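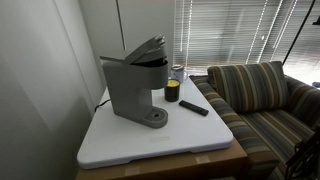 In Defense of the Box Table

I moved into the apartment on Pirnham Street in December with a sofa, a coffee maker and a plan to buy a proper end table by the weekend. You can guess how that went. The sofa got its spot by the wall, a moving box got shoved up against the arm, a white plastic top went on the box, and that was that. The packing tape is still on it. I have stopped seeing the tape.

I want to argue for this arrangement, because I get teased about it and I think the teasing is wrong (or at least a bit lazy). People come over, look at the cardboard, and tell me about the sale at Kourkoulas. I know about the sale at Kourkoulas! I've been to it twice. There was an end table there for 659 dollars with a little brass rail around it, and I stood next to it for a good long while trying to imagine what it would do for me that my box doesn't. It would hold a mug. It would hold the remote. It would also make me nervous every single time I set down something hot.

Then there's the coffee maker, which really bothers people. Why is it in the living room? Well, because that's where I drink coffee. The kitchen in my place is a hallway with a stove in it, and I have 4 feet of counter on a generous day, most of it taken up by the dish rack. We've all agreed somehow that coffee machines belong next to toasters, and I can't find out who decided it. My grandmother kept her kettle on a tray in the sitting room and we all thought it was the height of elegance. Put a gray pod machine on a plastic top and suddenly you're a college student.

What I like most is how the things have sorted themselves out. The machine sits over by the wall with its cord running down behind it, the candle took the middle, the mug ended up at the back, and the remote lies wherever it was last dropped, usually on a slant, pointing at nothing much. I never planned any of that. When I had a real coffee table, years ago, I was forever arranging it – a stack of books, a bowl, a smaller bowl. It looked great and there was never room for your elbow.

I'll give the other side its due. Cardboard is not forever. It doesn't love a spill, and if you are the kind of person who perches on furniture at parties, please don't perch on mine. A box also has no drawer, so my pods live in a tin from Ratora that I keep in the hall closet, and I do have to get up for them. There's the matter of looks, too. My sofa is striped in brown and tan and slate blue, a lot of stripe, cushion included, and a nice piece of dark wood beside it would calm the whole corner down. I can see that. I'm not blind to it.

But "it would look nicer" is a pretty thin reason to spend that kind of money, and I think a lot of us have been talked into treating every surface in our homes as something guests will grade. A table is a flat thing at the right height. Mine happens to be exactly level with where my hand lands when I reach over the arm of the sofa, and I have sat in some very expensive living rooms where I had to lean forward and stretch for my cup like I was rowing a boat.
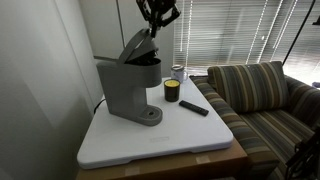
Defne Kozan thinks I've got this all backward. Her view, given to me at length over the phone, is that a temporary table is never just a table, because as long as the box is there I haven't really moved in. She lived with crates for 8 years in Morkstead and says the day she replaced them she slept better. She also thinks the candle is a cry for help, as in, I clearly want the corner to be nice and won't admit it.

I've been chewing on that. The candle part stung a little. I do like the corner to be nice, and I light the thing most evenings, well away from the sofa arm, and the yellow wax in that dark brown jar looks pretty good to me against the white. So maybe she's right that I've been decorating without calling it that. I don't see why it has to follow that the box must go, though. I've moved in. My mail comes here. I know which stair creaks.

We left it that she'll bring her catalog next time she visits, and I'll make the coffee, and she can put her cup down on the box while she shows me the pages she's marked.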